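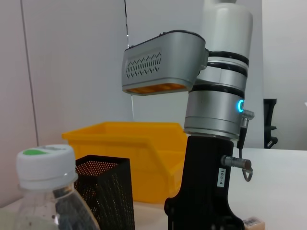

A place for every pencil: Yee-man Kong on sorting other people's worktables

I had been in Yee-man Kong's workroom in Pidville for perhaps a minute before she put a mug of tea into my hand and asked me what was on my desk at home. I started to tell her, and got as far as the second pile of post before she began to laugh, very kindly, and told me to sit down.

Yee-man has been putting worktables in order for other people since she left the stationery counter at Droller, where she spent the better part of her twenties. She goes into studios, sewing rooms, repair shops and, once, the back of a fishmonger's, and she stays until the person who works there can find their scissors.

"People think I'm going to turn up with a van full of boxes," she says. "I hardly bring anything! I want to look first, and have a chat, and see where the hand goes when it wants something. The hand always knows where it thinks the tape is."

She is fond of plain things, and talks about them the way other people talk about their dogs. Yellow stacking bins with an open front and a sloping lip are a great favourite, and so is the black mesh pencil holder, which she defends with real feeling.

"You can see through the mesh, a bit, so you know if there's a rubber sulking at the bottom. And it's tall, so the rulers stand up. I had a lovely ceramic pot for years and I lost more drawing pins in that pot than I ever used."

And the yellow? She thinks about this for some time, turning her mug round. "I like a bin that shouts. If it's at the back of the table behind everything else, you still see that yellow rim over the top. Grey ones just melt away, and then people buy more of whatever was in them."

That, she tells me, was how she came to find two unopened orders of the same labels at Jandetti, the framing shop by the station, where she worked for most of last September. The stockroom list ran to 3146 lines when she started. She didn't mind the list at all – it was the table in the middle of the room that kept her awake.

"Everything landed there. Bottles, little packets, post, somebody's lunch. A table is for the job you're doing now, and the bottle of water, fine, I'm not a monster. But the packets want to go home at the end of the day."

She is a believer in small labels, too, and writes hers upright if the space is narrow. Her own shelves carry some 3636 of them, by her husband's reckoning, though she says he has been including the spice rack.

We talked for much longer than we had planned, and the tea was made twice more. Before I left I asked where a hopeless case ought to begin, and she was quick to tell me off for the word.

"Start with the pens. Tip them out, try each one on the back of an envelope, and put back the ones that write. It takes as long as a cup of tea. Then ring me and tell me how many you threw away, because I do love to hear it."

I rang her on the Monday.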